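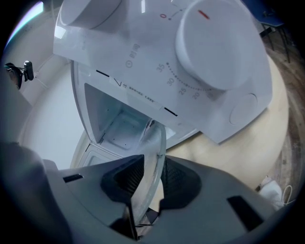 图3 夹爪端相机视角:炉门开启,两指夹持微波炉玻璃转盘的边缘

4.3 玻璃器件与带门家电的操作规程

本节给出手持夹爪示教采集中涉及玻璃器件和带门家电时的操作规程。规程由 Ziltura 采集规范第二版第五章整理而来,适用于单人双手示教,采集员左右手各持一具夹爪,夹爪端相机与头部相机同步记录。第一版将微波炉、烤箱和小型消毒柜归入“一般台面任务”,与叠放餐盘、收纳文具采用同一套要求。试用期内,审核人员对同类片段的判定多次出现分歧,争议集中在三个问题上:夹持点是否允许落在玻璃薄边,炉门状态应由谁确认,以及夹爪短暂失去视觉跟踪后片段是否仍可使用。第二版据此将带门家电单列,并对上述问题逐一作出规定。

4.3.1 采集前的检查

带门家电在采集前应断开电源,插头从插座中拔出,电源线收拢后置于门的转动范围之外。采集员不得仅凭旋钮或显示屏的状态判断设备是否断电,检查应以插头为准,并由现场记录员在任务单上签注。炉腔内除任务所需器件外不得放置其他物品。玻璃转盘、玻璃托盘等易碎件应逐件检查,有缺口、裂纹或旧粘接痕迹的一律停用,不得以“本次动作不接触缺损处”为由继续使用。

家电应稳定放置,底脚全部落在台面以内。炉门允许伸出台面边缘,但门开至最大角度时,其下方及外侧不得有人员站立。圆形台面的可用边缘随方位变化,移动家电后须重新检查底脚位置。指垫每次更换后应核对纹路方向,左右两侧须为同一批次。指垫表面有油污或粉尘时,先清洁再进入任务,清洁后的首个片段标记为“试采”,不计入正式数据。

4.3.2 夹持与移动

对薄壁玻璃器件,规范允许两种夹持方式。第一种为边缘夹持,两指指垫分别贴合器件的上下表面,夹持位置见图3;第二种为托举,由一侧夹爪承托底面,另一侧夹爪限位。边缘夹持时,指垫应先与器件两面同时接近,再缓慢闭合,禁止以单侧指垫推动器件去寻找接触面。闭合后保持片刻,确认器件无滑移,方可移动。该停顿须完整保留在片段中,后期不得剪除。

器件进出炉腔时,采集员应使盘面与腔底保持大致平行,待边缘越过门框后再改变姿态。盘面在腔内倾斜容易造成磕碰,也使夹爪端相机长时间朝向反光表面,影响后续的位姿估计。若操作中发生磕碰,不论器件是否完好,当前片段立即终止,器件重新接受4.3.1所列检查。采集员不得在同一片段内放下器件后重新夹持并按成功提交。确需保留的重新夹持动作,应归入“恢复操作”类别,由审核人员另行标注起止时刻。

双手任务中,非主导手的夹爪应处于明确状态,即扶持、等待或参与传递三者之一。等待状态的夹爪应停留在头部相机视野内,指端张开,不与家电或器件接触。Poswood 采集点在试行初期曾允许采集员将等待中的夹爪搁在炉门上,后因该动作被模型当作有效接触学习而取消。
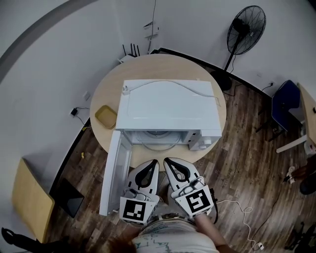

4.3.3 视野、标记与人员

夹爪基座上的方形标记是头部相机恢复双手相对位置的依据。规范要求左右夹爪使用不同编码的标记,标记面朝向采集员一侧,表面平整,无反光覆膜。前臂、袖口和炉门均可能造成遮挡。采集员应在正式录制前空手模拟一次完整动作,由记录员在监看画面中确认关键阶段,即接近、闭合、越过门框和放置。关键阶段中任一标记连续丢失超过11帧,该片段降为二级;二级片段可用于视觉预训练,不进入动作策略的训练集。

光照方面,白色搪瓷和光面塑料外壳容易形成高光。规范不要求消除全部高光,但要求高光区域不得在关键阶段覆盖指垫与器件的接触部位。确有覆盖时,应首先调整家电朝向,其次调整光源,一般不调整相机曝光。统一曝光有利于跨场景比较,随意改动会使同一批次的片段失去一致性。

采集区内允许保留日常陈设,包括椅子、风扇、网络设备和线缆,以维持家庭环境的真实性。但采集员的行走路线及后退方向上不得有松散线缆;台面附近的线缆应可在不移动家电的情况下收起。非采集人员不得进入操作范围,因工作需要留在房间内的,应处于固定位置,并在录制前签署影像使用同意书。人脸一旦进入画面,按隐私条款处理,处理前的原始文件不得离开采集点的本地存储。

4.3.4 审核与一致性

审核采用双人独立判定。审核人员依次查看头部视角和两路夹爪端视角,不得只凭单一视角作出“合格”结论。夹爪端视角主要用于判断接触位置和滑移,头部视角主要用于判断门的状态、双手配合与标记可见性。两人结论不一致时,由第三名审核人员裁定,裁定理由须引用具体条款编号。

为检验第二版条款的可执行性,本文从 Menon 采集点提交的带门家电片段中抽取2000个,由未参与规范起草的审核人员重新判定。其中46个片段的两份独立结论不一致,提交第三人裁定。分歧主要出现在“保持片刻”的理解上:部分审核人员将指垫闭合后的手部微动视为移动开始,另一部分则以器件离开支承面为准。第二版修订稿已采用后一标准,并在条款后附加判定示例。另有少量分歧来自炉门半开的情形。修订稿规定,炉门应开至限位后再取放器件,半开状态下的取放不予接收。

Flor Huamán 在评审意见中指出,边缘夹持的条款对厚度较大的玻璃器件可能过于严格,且未说明带把手器件的处理方式。起草组接受了后一条意见,带把手器件拟在下一版中另立条目。对于前一条,Gijs Wouters 认为在缺少分厚度数据的情况下不宜放宽,起草组暂维持原条款。两项意见及答复均收入附录B。

4.3.5 适用限制

上述规程以断电家电为前提,不覆盖加热后取放、带水器件和含食物的任务。此类任务涉及烫伤与滑落风险,Braduta 项目组正在编制单独的防护要求,在其发布之前,各采集点不得自行开展。规程也未对夹持力给出数值上限。当前手持夹爪未配备力传感器,夹持力由采集员手感控制,本文仅能通过指垫变形和器件滑移作间接判断。规程在左利手采集员中的适用性同样未经单独检验,相关片段目前按主导手字段分开存储,供后续分析使用。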